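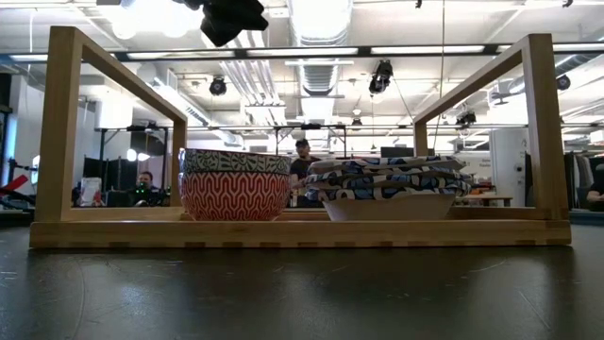

Girkell, October

Call for participants: residents' panel on the refurbishment of the Clerketti Building

Griffiths Grundberg, architects, have been appointed to prepare proposals for the repair and reordering of the Clerketti Building, the oldest part of which dates from 1688. The practice invites people who live, work or study in Girkell to join a panel that will comment on the designs before the planning application is submitted.

The building has been altered many times. The street front and the main staircase are to be kept and repaired. The rear wing, added when the building became a hostel, will be replanned to provide shared kitchens, study rooms and a level entrance from the yard. The total floor area is 514 square metres, and no extension is proposed beyond the present walls.

What the panel will do

The panel will meet four times over the winter, from 6.30 pm to 8.30 pm, in the ground-floor hall. Members will be shown drawings and models at each stage and asked for their views on the entrance, the layout of the kitchens, storage, lighting and the use of the yard. One meeting will include a walk through the upper floors. Notes will be issued to members within a week of each meeting and a written response from the design team will follow.

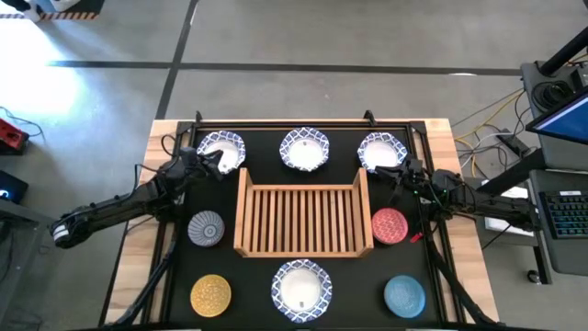

Members are also asked to complete a short diary, over two weeks, of how they use the kitchen and common areas of their own homes. The diaries will be read only by the design team and will be destroyed when the final report has been agreed.

Who may apply

There are 15 places. Applicants must be aged 18 or over and must be able to attend at least three of the four meetings. No knowledge of architecture or building is required. We would particularly welcome applications from former residents of the hostel, wheelchair users and people who share a kitchen with others outside their family. Employees of the practice and of the contractors invited to tender may not apply.

Payment

Each member will receive £200 on completion of the panel, together with reasonable travel costs within the county. Childcare costs may be claimed by prior agreement. Those who attend fewer than three meetings will be paid in proportion.

How to apply

Please write no more than one side of A4, stating your connection with Girkell and any part of the building you know well. Letters may be left at the Clerketti Building reception – envelopes should be marked "Residents' panel" – or sent to the Griffiths Grundberg office. Applications close at noon on the last working day of October. All applicants will receive a reply.

Comments

Is the yard entrance going to be open during the works? The bins are collected from there.

I lived in the rear wing for two years and would like to apply, but I have since moved to the next village. Does that count as former resident?

Glad to see the staircase is staying.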